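Bench notebook, July
Kitchen table setup, morning entry

Started at 9:20. The old cover had come up at the corners again, so I pulled it and put down a new brown sheet before anything else went on the table. Cut it long on purpose. The last piece ended right at the table edge and every time someone leaned there it crept back toward the middle.

It still doesn't lie flat. There is a curl left over from the roll and the far edge waves up and down. Venkatesh wants to iron it. I'd sooner leave it under the cutting boards overnight and see, but we only have the one big board here and the rest are at Haleck.

A few light specks on the surface. I brushed at them with my sleeve and went on to the board.

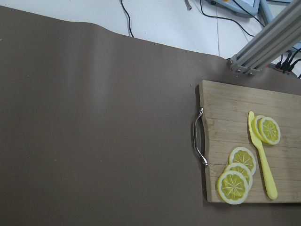
The handle on the board is the part I wanted to write down. It is a curved metal loop fixed into the end of the wood, and it sticks out far enough that the board takes up more table than you'd plan for. Measure from the outside of the loop and not from the wood. I got this wrong last time and had to move the bowl twice.

I checked both ends of the loop by hand. Tight enough. If it ever starts to turn, stop carrying the board by it and tell Elango, who has the small drivers in his drawer.

Board goes down first, then the yellow utensil on it, then the lemon slices. Lay the slices on last or they end up pushed under the utensil. They don't need to be in a neat row. Dymphna likes them fanned out like a fish plate and I've stopped arguing, any arrangement is fine so long as they are all on the wood.

Egg carton and bowl are separate from the board. Carton to one side, bowl to the other, with enough clear table between them that you can set a hand down flat. I tried the bowl right up beside the carton first and didn't like it, it made that half of the table look crowded and there was nowhere to put the lid of anything.
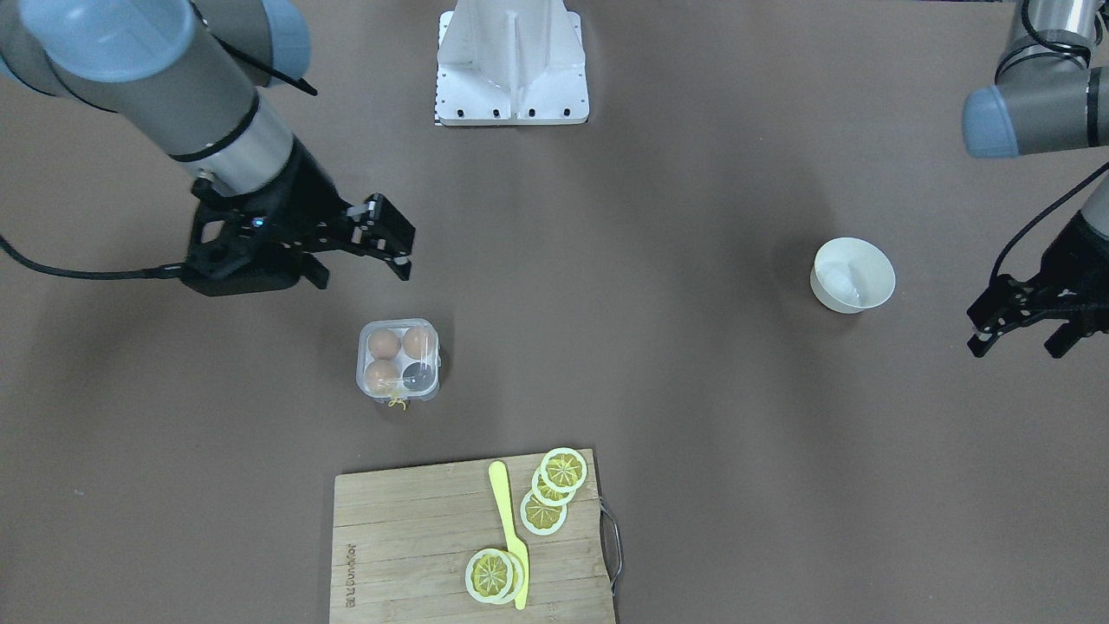 Quyên Âu

Notes on the carton, which is the small clear one with four cups. It replaced the gray pulp carton in the spring. The good thing about it is that you can tell what is in it without opening it. The bad thing is that it weighs nothing and slides on the brown cover when you brush past, so put it down after your sleeves are out of the way.

Eggs go in the top two cups and the lower left. Please keep to that, since the setup sheet is drawn that way and Tülin marks against the sheet. If a cup looks wrong, check the sheet before swapping things around. I lost 20 minutes this morning putting back a layout that had been right to begin with.

The bowl is the plain white one. There is also a bigger bowl in the cupboard marked Pramero on the underside and it is not a substitute, the rim is too high. I wrote NOT THIS ONE on tape and stuck it inside.

When the board comes off for washing, leave the carton and bowl where they are. Less to put back.

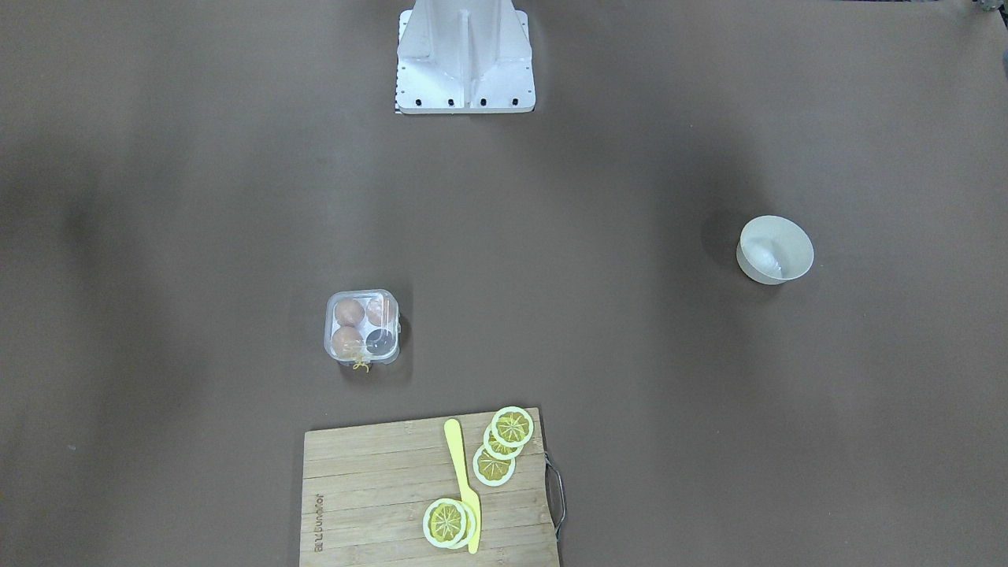

Can the board go in the dishwasher with everything else?

Wash it by hand in warm water, dry it with a towel and stand it on its long side by the sink. The dishwasher is hard on bamboo and I don't want to find out what it does around the handle.

Elango asked about oiling it. Once a month is plenty. Wipe the oil off well and leave the board off the table until the next day, as it will mark the brown cover and then we are cutting a new sheet again.

Second layout after lunch, same things on the table but spread out more, bowl on its own and the carton close to the board. I prefer this one. You can reach everything without passing over the bowl.

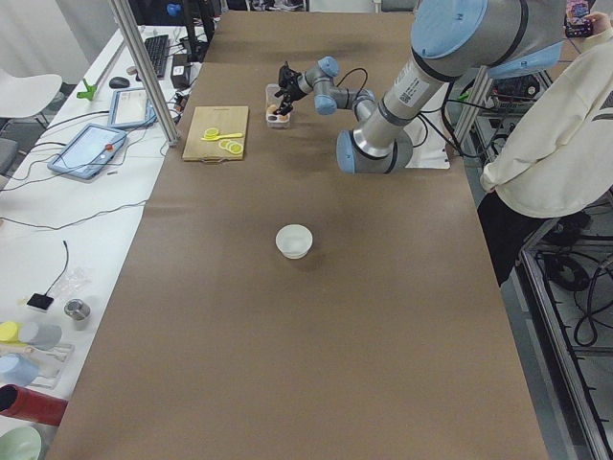 SUPPLIES

Brown roll: enough left for two more covers if we cut carefully. Venkatesh to order from Droston, the wide one. The narrow one needs a seam and the seam lifts.

Tape: low. The cream tape from Zhong holds better at the corners than the clear, and comes up clean.

Paper towels: one roll under the sink, one on the shelf.

Lemon slices: put them back in the tub with the lid on. I found one in the cutlery tray.

Still to do: smooth the creases at the near end of the table, redraw the setup sheet with the second layout on the back, find out who has the good scissors.

Finished at 4:10. Cover left on overnight.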